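Forum Vie publique locale > Élections municipales et partielles > Dépouillement et contentieux

Sujet : Recomptage partiel à Pastumau, écart entre émargements et enveloppes

flurkar_bis
Posté le 2021-03-09

Bonjour à tous.
Partielle de Pastumau, bureau 6. Au soir du scrutin, la liste d'émargement donne 300 signatures. L'urne contient 307 enveloppes. L'écart est donc de 7 enveloppes, consigné au procès-verbal avec la mention « erreur de pointage probable », sans autre précision. Entre les deux listes arrivées en tête sur l'ensemble de la commune, l'écart de voix est de 32.
La liste Conceição demande l'annulation. La liste Sikmont considère que l'écart est sans incidence.
Question : quelle est la méthode habituelle du juge dans ce cas ? Je n'ai trouvé que des résumés de presse qui se contredisent.

osaze.eze
Pour la méthode, elle est constante. Quand il y a plus d'enveloppes que d'émargements et qu'on ne sait pas à qui attribuer l'excédent, on retient le plus faible des deux nombres comme nombre de votants, puis on retranche l'excédent à la fois du total des suffrages et des voix de la liste arrivée en tête. C'est une déduction hypothétique : on suppose que toutes les voix irrégulières sont allées au gagnant.
Ici : 32 moins 7, il reste 25 voix d'avance. Le résultat tient. L'annulation sur ce seul motif me paraît exclue.

Garrigue34
Tu vas un peu vite. La déduction vaut pour un écart qui ne révèle pas de manœuvre. Si l'instruction montre que les enveloppes ont été introduites volontairement, la nature de l'irrégularité compte autant que son volume. Et il faut aussi refaire le calcul pour la majorité absolue si l'élection a été acquise au premier tour.

osaze.eze
D'accord sur la majorité absolue, c'est un contrôle distinct. Sur la manœuvre, encore faut-il un début de preuve. Une mention vague au PV n'en est pas un. flurkar_bis, premier ou second tour ?

flurkar_bis
Second tour. Donc majorité relative, pas de seuil à vérifier.
Le compteur de l'urne affichait 307, comme le nombre d'enveloppes. C'est bien la liste d'émargement qui est en retrait.

Lakmal Chowdhury
Ce point est important et il aurait dû figurer dans le premier message. Compteur et enveloppes concordants, émargements inférieurs : le cas le plus courant est l'oubli de faire signer. Cela arrive aux heures de pointe, quand l'assesseur chargé de la liste tient aussi les procurations. Il faut demander communication de la liste d'émargement et regarder si des lignes portent une croix ou un paraphe à la place d'une signature. Tout électeur peut la consulter pendant le délai de recours, en préfecture, en sous-préfecture ou à la mairie.
J'ajoute que la ligne des procurations est à lire à part. Un mandataire qui vote deux fois doit signer deux fois, en face de son nom et en face de celui du mandant. L'oubli de la seconde signature est fréquent.

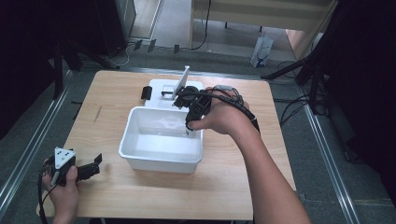
Pour la rédaction de la protestation, le délai est court : dix-huit heures le cinquième jour qui suit l'élection, pour une municipale. Un grief présenté après ce délai est irrecevable s'il est distinct de ceux de la protestation initiale. Il faut donc tout énoncer d'emblée, même sommairement, et développer ensuite. Sur la lisibilité d'un dépouillement, je donne toujours la même comparaison en formation d'assesseurs : un bac blanc peu profond avec de l'eau claire, on en voit le fond sans rien déplacer. Une table de dépouillement doit offrir la même chose aux électeurs qui circulent autour. Si l'accès aux tables a été gêné au bureau 6, c'est un grief autonome et il faut le soulever tout de suite.

Garrigue34
La comparaison vaut ce qu'elle vaut. Sur le fond, je maintiens que la gêne d'accès ne mène à rien sans observation portée au PV. Le juge regarde le PV en premier, et l'absence d'observation des délégués pèse lourd.

Lakmal Chowdhury
Elle pèse, elle n'est pas éliminatoire. Des attestations concordantes et circonstanciées sont recevables. Le PV fait foi jusqu'à preuve contraire, la preuve contraire est libre.

Garrigue34
En théorie. Dans les dossiers que j'ai suivis, des attestations établies par les colistiers du requérant n'ont jamais suffi.

osaze.eze
Vous parlez de deux choses différentes. Recevabilité de la pièce d'un côté, force probante de l'autre. Une attestation de colistier entre au dossier et convainc peu.
Je reviens au calcul. Si Conceição veut renverser 32 voix, les 7 enveloppes ne suffisent pas. Il faut d'autres suffrages contestables, dans ce bureau ou ailleurs : signatures manifestement différentes d'un tour à l'autre, procurations irrégulières, bulletins annulés à tort. Les hypothèses se cumulent.

flurkar_bis
Merci. Les bulletins nuls ont bien été annexés au PV, avec les causes d'annexion. Pour les signatures, il faudrait comparer avec la liste du premier tour.

Garrigue34
C'est la même liste qui sert aux deux tours, avec une colonne par tour. La comparaison se fait donc ligne à ligne sur le même document. Relever uniquement les différences nettes. Une signature abrégée au second tour n'est pas une différence significative, et une protestation qui en aligne des dizaines de ce genre se décrédibilise.

Lakmal Chowdhury
Entièrement d'accord sur ce point. Indiquer pour chaque cas le numéro d'ordre de l'électeur. En défense, Sikmont produira des attestations des électeurs concernés, accompagnées d'une copie de pièce d'identité, et les cas ainsi justifiés seront écartés un par un.

flurkar_bis
Je passe consulter la liste en mairie et je reviens avec les numéros des lignes litigieuses, procurations à part.

osaze.eze
Note aussi le nom du président du bureau et l'heure de clôture inscrite au PV.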